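nakik - tabletop finding from a wrist camera

Hello, and thanks for looking in. nakik is a small Python package I wrote to answer one question: where on this table is there something worth reaching for, and where is there just table? It takes a single colour image from a camera on a robot's wrist, works out what the bare surface looks like, and hands back a mask plus a few candidate regions. No depth, no training, no graphics card. It runs on the elderly laptop under my bench and I'd like it to stay that way.

I'm Oratile Mthembu. Most of the code is mine, the calibration part is by Tumelo Jacobs, and Lindiwe Swanepoel wrote the planner hook (and rewrote it, after I broke it in June). It's one part of a larger pick and place stack we call Maluleke, but you don't need the rest of Maluleke to use it.

Getting it going

You'll want Python 3.6, numpy and OpenCV. Clone the repo, then from the top folder:

pip install -r requirements.txt
python setup.py develop
python -m nakik.check

The check command loads the sample images, runs the lot and prints OK or a rather long complaint. If it complains about cukia, that's our message library, and you only need it for talking to a live arm. Pass --no-cukia and carry on.

To run it on one of your own images:

python -m nakik.find my_image.png --out result/

You'll get mask.png, regions.json and overlay.png in the result folder. I look at the overlay first every single time, even when I swear I only need the numbers.

How it works, more or less

The surface model is the heart of it. I shrink the image, convert it to Lab, and fit a smooth, slowly changing colour to whatever takes up most of the view. Everything that sits too far from that fit goes in the mask. Then there's a clean-up pass which drops tiny blobs and closes small gaps, and a last step that groups what's left into regions and scores them. The scoring is plain: bigger is better, strong edges are better, and touching the image border earns a flag so the planner knows it may only be seeing part of a thing.

That flag matters more than I expected when I started. The first version threw border regions away, which felt very tidy, and then the arm would hover over a table with a perfectly good target at the side and report that there was nothing to do. Now the region is kept, flagged partial, and Lindiwe's hook can ask for a small sideways move to bring it further into view before anyone tries to plan a grasp. 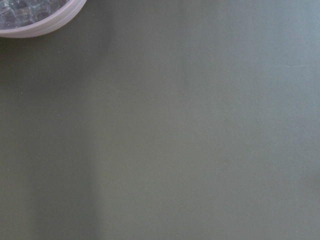 Surface fitting is where I've spent most of my evenings, and flat colour is the bit that fooled me. My first go used one average colour for the whole table and a fixed distance from it, and it was hopeless with any sort of uneven light. A grey-green top like this one has a darker strip down the left, a lighter band through the middle and a paler, bluer patch up at the top right, all of it fading softly from one to the next, so a single average ends up marking good chunks of plain table as object. The smooth fit is there to follow those changes. The round container in the top left corner is the region I want out of a view like that, border flag and all, and the little pale specks are what the blob filter is meant to sweep up. If your specks are surviving, raise min_blob a little before you touch anything else!

Clear things are their own headache. A rim gives you a nice long curve to hold on to, but glassy pieces heaped inside a bowl are mostly highlights and shadows that run into each other, and nakik makes no attempt to split them. You get one region for the lot. If you need to pick out separate pieces you'll want something cleverer on top, and I'd love to hear what you use.

Settings you'll probably change

Everything lives in config/default.yaml. The ones I fiddle with:

surface_order: how bendy the colour fit is allowed to be. The default is 3. Go up to 4 if you've got a lamp close to the table. Higher than that and the fit starts swallowing real objects, big pale ones especially.

tolerance: how far a pixel may stray from the fit before it counts as something else. The default is 16. Shiny tables want more, matte ones are happy with less.

min_blob: smallest blob kept, in pixels, measured on the shrunken image. Please do remember that it's the shrunken image. I forgot, and spent a whole afternoon blaming Tumelo's calibration, which was fine.

keep_partial: true or false. Leave it true unless your camera is fixed and you know the edges are rubbish.

edge_weight: how much a crisp outline counts in the score. Turn it down if your focus is a bit soft, as ours often is once the wrist gets close to the table.

Using it with a planner

The hook is in nakik/hooks/plan.py. It takes the regions, the camera pose and the table height, and gives back points in the robot's base frame. It trusts the table height completely, so measure it properly. With only one colour camera there's no way for the code to notice that you've got it wrong, and a centimetre out is quite enough to press the fingers into the table. The hook can't stop that, so keep the force limits on your arm switched on and start slowly.

Partial regions come back with a suggested move instead of a grasp point. The move is short on purpose. Zodwa Shezi tried it with long moves and the arm kept sailing straight past the target and then asking to come back, which was funny for the first few minutes. If you're writing your own planner, take one short step, grab a fresh image and run the finder again.

The sample set

There are 158 images in samples/, all from the wrist camera, all with hand drawn masks. Precious Castillo drew nearly all of the masks and I can't thank her enough. The masks mark anything that isn't table as one class, so there are no object names. Faint scratches and scuffs in the surface are marked as table, and so is dust. You may disagree about that, and for cleaning robots I would too.

I wouldn't train anything on this set. It's small, and the views are far too alike. It's handy for checking that a change hasn't broken things:

python -m nakik.score samples/

That prints the overlap for each image and then a list of the worst ones. Please paste the worst ones into your pull request as well as the average. The average hides all sorts.

Things that don't work yet

Patterned tables. Wood grain is hit and miss, tablecloths are a disaster.

Hard shadows. Soft shading is handled by the fit, but a sharp shadow edge will come out as a region, often a very confident one.

Views where the table fills less than half of the image. The fit latches on to whatever is biggest, so a large tray becomes the table and the table becomes the object. Zodwa has a branch called pasow that passes the last good fit along from one image to the next, and it helps a great deal. I haven't merged it because it gets muddled if someone changes the lights in between.

Speed on big images. Most of the time goes on the clean-up pass, and I know how to fix it, I just haven't.

Changes

Last release: Sep 27, 2018. Added the partial flag to regions.json, swapped the old average colour model for the smooth fit, and moved the hook into its own folder. If you were importing nakik.plan directly you'll need to change that line to nakik.hooks.plan - sorry!

The old colour model is still there if you set surface_order to 0. I kept it for comparing results and I'll probably take it out next time round.

Getting in touch

Open an issue, and do attach the original image as well as the overlay. Include your config file too, even if you're sure you haven't changed it. Questions about camera calibration should go to Tumelo's part of the tracker under the label calib, and anything about moves or base frame points is best labelled hooks so Lindiwe sees it. Small fixes are welcome without asking first. For bigger ones drop me a line before you start, as I may have half of it sitting on a branch somewhere.

The code is under the MIT licence. The sample images and masks can be used for anything you like as long as you keep the CREDITS file with them.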